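Benditz Tabletop: data card and README

October. Posted by the Gustham dataset maintainers

This site uses cookies to remember your settings. Accept all | Manage choices

# Benditz Tabletop

Benditz Tabletop is a set of simulated tabletop chores for testing robot arms. It was put together at Gustham to answer a narrow question: can a machine do a small household or shop-floor job well enough that a person wouldn't have to do it again afterwards? So far the answer is sometimes, and it depends a great deal on the job.

## What is in it

There are 1452 episodes. Each one is a single attempt at a single chore, with rendered camera views, the joint positions of the arm, the gripper opening and a short written instruction. The chores cover 24 task types, among them pressing a button, closing a lid, turning a knob, wiping a patch of table and moving an item from one side to the other.

All of it is rendered. No real kitchen or workbench was filmed. Wood grain, lighting and glare are changed between episodes, as policies trained on one plain table tend to fall apart on another.

Views are stored at the start of an episode and at every step after that. Close views often show only part of the object being worked on. We kept these in, and anyone training on the set should expect them.

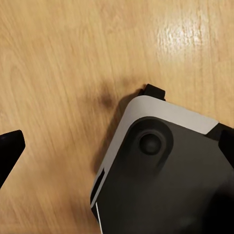 *Close view from the set: dark grey object with a round knob or button near its corner, gripper finger at far left, glare on the wood.*

Small round controls are harder than they look to a person. The arm has to find the part, come down over it without knocking the body of the object, and stop in time. A dark control on a dark surface gives the vision model little to go on, and bright patches on a varnished table can pull its attention to the wrong place.

## How attempts are scored

An attempt passes if the object ends in the state the instruction asks for and nothing else on the table has been moved out of place. Each attempt has a limit of 90 seconds. A person would finish most of these jobs in far less, so the limit is generous.

Half-finished work counts as a fail. A lid that is nearly shut is still open, and somebody has to come back to it.

## Baseline results

The baseline policy, Deschamps, passes 70 per cent of the moving tasks. It does worse on pressing and turning, and worst of all on wiping, where it tends to go over the same patch and leave the rest. Full tables are in `results/`.

We would not read the moving score as a sign that a robot is ready to clear your table. Nothing in the set is wet, sticky or fragile, and nobody walks past while the arm is working.

## Known problems

- Some rendered textures blur when the camera is close to the table. This was left alone in the current version.
- Contact with thin parts such as tabs and rims is not always modelled well — the gripper can pass slightly into them.
- Written instructions are in English only, and several are repeated word for word.
- The wiping score counts area covered and ignores pressure.

## Using the files

Unpack the archive and run `check_files.py` before training. Episodes are split by object, so an object in the test folder does not appear in the training folder. Please keep the split as it is if you plan to report numbers.

Shop-floor tasks from the Clumusport bench are in a separate folder and use a different table height. Set `bench=true` in the config file, or the arm will start too low.

Corrections go in the issue tracker. Give the episode number and the step.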